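Drusilby notebook, tabletop collection, February
Started 8:40, wrapped a bit after 5

Best day of collecting we've had so far! Writing this up before I forget the details, and so Valeriano can pick it up tomorrow without having to call me.

Tally first. 79 demonstrations recorded, 27 of them thrown out on review, so 52 keepers. That sounds like a lot of waste, but most of the rejects came from the first block, when the gripper closing speed was still set where I'd left it for the sponge task. Slim tools got nudged over before the fingers met. Once I turned it down, the reject pile pretty much stopped growing.

Target for this task family is still 300 keepers before Unai starts the next training run. He says he'd start with fewer if the variety is good. I'd like to give him the full number.

Task wording for today, as entered in the log: "pick up the tool and put it in the bowl." I kept the wording the same for every take and changed the table instead. Last time we did it the other way around (lots of phrasings, same layout) and Losine learned where the bowl lives and very little else. You could slide the bowl a hand's width over and it would happily drop things on the tablecloth where the bowl used to be. Funny the first time.

Layout rules, so we stay consistent:

Move the bowl between every take, even if only a little.
Shuffle the clutter every fifth take. Plates, cloths, packets, whatever is in the bin.
Start the arm from a different pose each time. No going back to home and copying the last approach!
At least one take in each block where the bowl is up against something else, so the rim isn't clear all the way around.
Leave the lights alone during a block. Change them between blocks.

The second rule is the one I kept forgetting. There's a run in block two where the clutter is identical for nine takes in a row, and I can see it clear as day when I scrub through. I kept them, but marked them "static clutter" so Unai can weight them down if he wants.

Teleop notes. The new handle mapping is so much nicer. With the old one I was fighting the wrist every time I wanted to rotate and lower together, and you could see it in the data as a little stair-step: rotate, stop, lower, stop. Valeriano's change lets both happen at once and the paths come out smooth. I plotted six of today's against six from the Vidal set and the difference is beautiful. I've taped the printout to the cabinet door. Please don't take it down, I want to look at it.

One habit I need to break: hovering. I get the tool over the bowl and then sit there for a second or two, deciding. A person watching wouldn't care, but the policy copies it faithfully, and then we have a robot that gets to the bowl and thinks about its life. From block three on I made myself decide during the approach and lower straight away. Takes in block three are shorter, and I think they'll be better examples. If you're collecting tomorrow, practice a few with recording off until your hands have the rhythm.

Second thing on technique. Grip point matters more than I expected with long thin objects. Held near the end, the tool swings if you come in fast, and the release is sloppy. Held nearer the middle, it's steady, but there's less room between the fingers and the rim when you come down. I did some of each on purpose. I wouldn't settle on one, I think the model should see both and see what each one costs.

Wrist camera: exposure is locked now, and it's made a real difference. Before, the picture would dim whenever the white plates came into view and brighten again over the cloth. The colors hold still now, teal stays teal. The wrist view also has what I wanted for judging where the tool sits relative to the bowl, and I'm more and more convinced we should give it more say than the overhead view for the last part of the move.

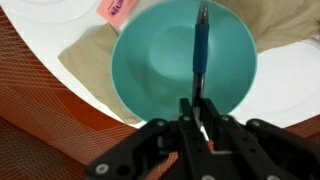
I also want to try a version with the overhead view left out completely. Unai is skeptical, and he may be right, because the wrist view has no idea where anything is until the arm gets close. Still worth an afternoon. Training on the same keepers with one stream masked costs us nothing in collection time.

Problems to sort out:

The Grundadov recorder dropped frames in 2 takes. Both flagged, both among the rejects. It happened right after the disk filled past the warning line, so I cleared the old calibration clips. No drops after that.

Success labels. I've been marking a take as good if the tool ends up in the bowl, full stop. Valeriano marks it good only if it goes in without touching the rim. We have to pick one! My vote is two separate fields, one for outcome and one for contact, and let training decide what to do with them.

Timestamps on the handle are still a hair ahead of the camera. I measured it again with the tap test and wrote the offset in the header of each file. Don't correct the raw files, only the exports.

For tomorrow: fresh clutter from the bin, a second bowl with a wider mouth, and some takes that begin with the tool already in the gripper so we get more of the placing half. I'd also like a handful of recoveries, where the first grasp goes wrong and you fix it without resetting. Losine is terrible at those and we've given it almost none to learn from.

Batteries for the handle are on the charger. Files are copied over but not yet checked against the log, so start there.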